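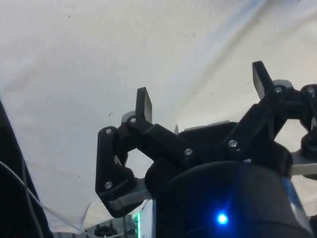 Why Does Cloth Wrinkle?

Take a clean shirt out of the laundry basket, where it has been sitting in a heap since yesterday. It is covered in creases. Now pick up a wool sweater from the same heap. It probably looks fine. Both are made of cloth, and both were squashed in the same way, so why does one wrinkle and the other one not?

To find out, we have to look at what cloth is made of.

Threads and fibers

Cloth is made of threads. If you look at a bedsheet through a magnifying glass, you will see threads going up and down and other threads going side to side. They pass over and under each other, like the strips in a woven basket. This is called weaving.

Pull one thread out of an old rag and untwist it with your fingers. It comes apart into very thin hairs. These are called fibers. A cotton fiber is a tiny hair that grew on the seed of a cotton plant. A wool fiber grew on a sheep. Linen comes from the stem of a plant called flax. Polyester and nylon are made in factories, mostly from oil.

Inside a fiber

Each fiber is made of something smaller still. Inside it are long chains of molecules, lying next to each other. You can't see them with a magnifying glass or even with a school microscope.

In cotton and linen, these chains are made of a material called cellulose. Paper is made of cellulose too, and so is much of the wood in a tree. The chains hold on to their neighbors with weak links called hydrogen bonds. One of these links is easy to break, but a fiber has a huge number of them, and together they keep it in shape.

When you fold cotton cloth and press on it, the fibers bend. Some of the links break and the chains slide past each other a little. Then new links form in the new place. Now the fiber is held in its bent shape, and you see a wrinkle.

Water makes it easier

Cotton soaks up water. The water gets in between the chains and loosens the links, so the chains can move. While the cloth is wet they slide around easily. When the cloth dries, the water leaves and the links form again, wherever the chains happen to be.

This is why a wet shirt left in a ball dries with deep wrinkles. If you shake the same shirt out and hang it up, it dries much flatter. The weight of the wet cloth helps pull it straight.

Your own body does this too. Your skin is warm, and it gives off a small amount of water all the time, even when you don't feel sweaty. Look at the back of your knees after a long car ride in cotton pants. The cloth there has been warm, a little damp, and folded, and it will be full of creases.

Why wool is different

Wool fibers are not straight. They have a natural wave called crimp, so they act a bit like springs. When you squash a wool sweater, the fibers bend, and when you let go, most of them spring back.

The sweater is also knitted, not woven. Knitted cloth is made of loops. Loops can stretch and shift without the thread having to bend sharply. A cotton T-shirt is knitted as well, and it usually wrinkles less than a woven cotton shirt.

Polyester hardly soaks up any water. Its chains stay put unless the cloth gets quite hot. That is why a polyester jacket can be stuffed into a backpack and come out looking almost the same. It is also why a wrinkle made in a very hot dryer can be hard to get out of polyester. The heat let the chains move, and they set again when the cloth cooled.

How an iron works

An iron uses three things: heat, water, and weight. The heat makes the chains move more. The steam loosens the links in cotton and linen. The weight of the iron presses the fibers flat. When the cloth cools and dries, new links form and hold the fibers flat until they are bent again.

Different cloths need different heat. Linen and cotton can take a hot iron. Nylon and polyester need a cooler one, because they can melt. The label inside your clothes has a small picture of an iron with dots in it. One dot means cool, two dots mean medium, and three dots mean hot. Irons can burn you badly, so leave them to an adult.

Did people always have irons?

People have wanted flat cloth for a very long time. In China, long ago, people used metal pans with hot coals inside and slid them over silk. In northern Europe, people rubbed linen with smooth lumps of glass. Later came flat pieces of solid iron with a handle, and that is where the name comes from. They were heated on the stove. Most families had at least two, so that one could heat up while the other was being used. The first electric irons were made in the 1880s.

Try it yourself

You need:
Two pieces of old cotton cloth, both the same size (a cut-up pillowcase works well)
One piece of polyester cloth
A cup of water
Three rubber bands
A clock

1. Dip one piece of cotton in the water and squeeze it out. Leave the other two pieces dry.
2. Crumple each piece into a tight ball and put a rubber band around it.
3. Leave all three balls in a warm place until the wet one has dried. This may take a day or two.
4. Take off the rubber bands and lay the pieces on a table.
5. Compare them. Then leave them flat for 20 minutes and compare them again.

The cotton that was wet should have the deepest wrinkles. The dry cotton will have some too. The polyester should have the fewest. If you have a piece of wool or silk, make a fourth ball and see where it fits in.

You can also hang the wrinkled pieces in the bathroom while someone takes a hot shower. Check them afterward and smooth them gently with your hand.

Words to know

Fiber: a very thin hair that can be twisted into thread.
Cellulose: the material that cotton, linen, and paper are made of.
Crimp: the natural wave in a wool fiber.
Hydrogen bond: a weak link between molecules.
Weaving: making cloth by passing threads over and under each other.

Written by Stijn Timmermans. Last updated May 7, 2023.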